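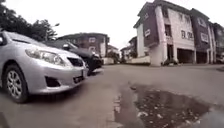 Man habe den Vorgarten gepflastert, weil die Straße voll sei, und das Wasser laufe seitdem eben in den Gully, so Magnus Rennie im Leitfadeninterview. Ähnliche Äußerungen finden sich in einem großen Teil des Materials aus Ritcombe. Der Stellplatz (Abb. 3) gilt den Befragten als Privatsache, sein Abfluss dagegen als Angelegenheit der Gemeinde.

Abb. 3: Silberne Limousine auf befestigter Fläche.

4.2 Versiegelung privater Grundstücksflächen und Abflussverhalten

Grundlage der Auswertung sind 1194 Grundstücke in den Ortsteilen Ritcombe und Brerngate. Für 868 davon lagen auswertbare Angaben der Eigentümer zu Belag, Gefälle und Entwässerung vor. Die übrigen Grundstücke wurden nur über die Luftbilder erfasst und gehen nicht in die Regressionsmodelle ein. Als versiegelt gilt jede Fläche mit einem Abflussbeiwert über dem in Abschnitt 3.1 festgelegten Schwellenwert. Wassergebundene Decken und Schotterrasen wurden gesondert codiert.

In Ritcombe überwiegen Reihenhäuser mit schmalen, zur Straße geneigten Vorgärten. Wird ein solcher Vorgarten befestigt, so erreicht der Niederschlag die Straßenrinne fast ohne Verzögerung. In Brerngate liegen die Häuser weiter zurück, und zwischen Einfahrt und Gehweg bleibt häufig ein Pflanzstreifen. Bei kurzen Starkregen macht sich dieser Unterschied deutlich bemerkbar. Bei lang anhaltendem Landregen verschwindet er, sobald der Oberboden gesättigt ist. Das Ereignis vom 16. Januar fällt in die zweite Gruppe und wurde deshalb nicht für die Kalibrierung verwendet.

Schwierigkeiten bereitete die Altersbestimmung der Beläge. Bauanträge liegen für Vorgärten nur ausnahmsweise vor, und die Angaben der Eigentümer schwanken erheblich. Wir unterscheiden daher lediglich zwischen Befestigungen vor und nach dem Jahr 2000. Ältere Flächen weisen breitere, teils bewachsene Fugen auf und nehmen mehr Wasser auf, als ihr Belag erwarten ließe. Sumampouw kommt in ihrer Untersuchung zum Leckie-Becken zu einem vergleichbaren Befund, führt ihn aber stärker auf Setzungen im Unterbau zurück. Eine Entscheidung zwischen beiden Erklärungen erlauben unsere Daten nicht.

Die Bereitschaft zur Entsiegelung ist insgesamt gering. Genannt werden vor allem Kosten und der Verlust des Stellplatzes. Rasengitter und Fugenpflaster waren vielen Befragten bekannt, wurden aber als unbequem bewertet, besonders von älteren Personen. Eine Gebührenermäßigung hätte nach Auskunft der Befragten nur dann Gewicht, wenn sie auf dem jährlichen Bescheid einzeln ausgewiesen wäre. Auf die Folgen für die Satzung gehen wir in Abschnitt 5 ein.

Kommentare

hydro_nord
Warum bleibt das Januarereignis bei der Kalibrierung draußen? Gerade der gesättigte Fall wäre für die Kanalbemessung interessant gewesen.

Dewanti Sumampouw
Kurze Anmerkung zum Leckie-Becken: Die Setzungen haben wir nur im unteren Teil gemessen. Oben am Hang halte ich die Fugen ebenfalls für die bessere Erklärung.

K. aus B.
Bei uns steht die Ermäßigung seit Mai auf dem Bescheid. Gemacht hat in unserer Straße trotzdem keiner was.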